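Basic Vehicle Care, Evening Course
Handout 3: Tires, Pressure and What the Sidewall Tells You
Imke Wendt, Clurley Adult Learning

Welcome back, everyone, and thank you for all the good questions last time (I did promise to come back to the one on nitrogen, and I will, toward the end). Tonight is all about tires, a subject I could happily talk about until they lock the building, so please stop me if I wander.

1. Pressure, and where to find the right number

The number you want is on the sticker inside the driver's door frame, or sometimes inside the fuel flap. It is the carmaker's recommended pressure for cold tires, and cold means the car has been standing for 3 hours or so, or has only been driven a mile at an easy pace. The number molded into the tire itself is the maximum the tire is built to hold, and people mix the two up all the time. I did it myself with my first car, and it rode like a shopping cart!

Air shrinks as it cools. For every 10 degrees Fahrenheit the temperature drops, you lose around one pound of pressure, so a tire you filled on a warm afternoon may well set off the warning light on the first frosty morning. 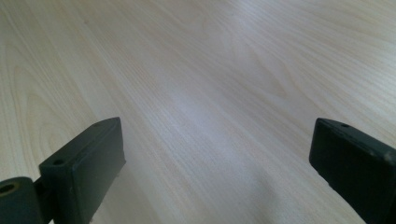
Jörg Hagedorn wanted to know whether he should let some air out after a long highway drive, when his gauge reads higher than the sticker. Please don't, Jörg! The tires are warm and the pressure is meant to rise. Let them cool down, check again, and I think you'll find they are right where they should be.

2. Tread

Most states set the legal limit at 2/32 of an inch, and the little raised bars in the grooves sit at that height. For wet roads I like to change sooner, at 4/32. Measure in a few spots across the tire. Wear on both shoulders usually points to low pressure, wear down the middle to too much, and wear on one side only is a good reason to have the alignment looked at.
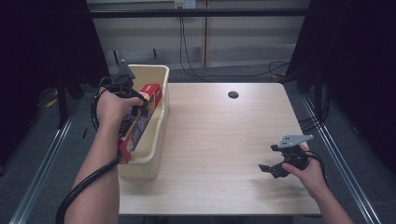

3. Age, and that nitrogen question

Look for the letters DOT on the sidewall. The last four digits give the week and the year, so 1020 is a tire made in the tenth week of 2020. Sometimes the full code is only on the inner side, and you'll need a flashlight and a bit of patience.

As for nitrogen, it seeps out a little more slowly than plain air, but plain air is mostly nitrogen already. If it's free, take it. You can top it up with ordinary air whenever you like.

For next time: read section 7 in the course booklet, write down your door sticker pressures front and rear, and bring your own gauge if you have one.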